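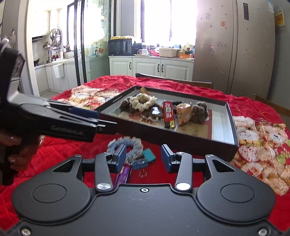 Nusrat Orakzai has not bowled a ball for Culau since February, and she is still the most written-about player in the league. Last week it was her haircut. Before that it was a pair of sunglasses she wore in an ad for Allulen, and whether they meant she was moving to the city for good.

I don't blame her for any of it. She has a shoulder injury, she has a sponsor, and she has to go outdoors like the rest of us. What bothers me is how little room is left for the cricket.

Take the Henov match. Henov chased down 200 with four balls to spare, on a slow pitch, after losing their captain early. It was the best finish I have seen at that ground. The paper I read gave it seven lines. The haircut got a photo spread and a poll, and some 600 people voted in it.

Editors will say they print what people read. That is partly true, but people can only read what is printed. If a young bowler at Jafri takes wickets every weekend and her name never appears, readers won't ask for more of her. They don't know she exists. Then the club goes looking for a sponsor and is told that the players have no profile.

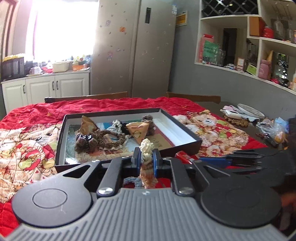

*Braided rope dog toy, with a quilt of cartoon bears behind it.*

The clubs are not innocent either. Culau's own page has posted more about Orakzai's trips to the airport than about the team that is playing without her. I looked for a scorecard there this morning and gave up. A supporter who missed the match should be able to find out who won, who scored and who is hurt, without scrolling past a video of someone getting into a car.

I would start with the scorecards. Print them in full, every match, both teams. Send a reporter to the smaller grounds now and then, and let that reporter write about the bowling. Orakzai will be back when her shoulder allows it, and I hope the first long article about her return is about her line and length. She has a very good slower ball. I had to learn that by going to watch.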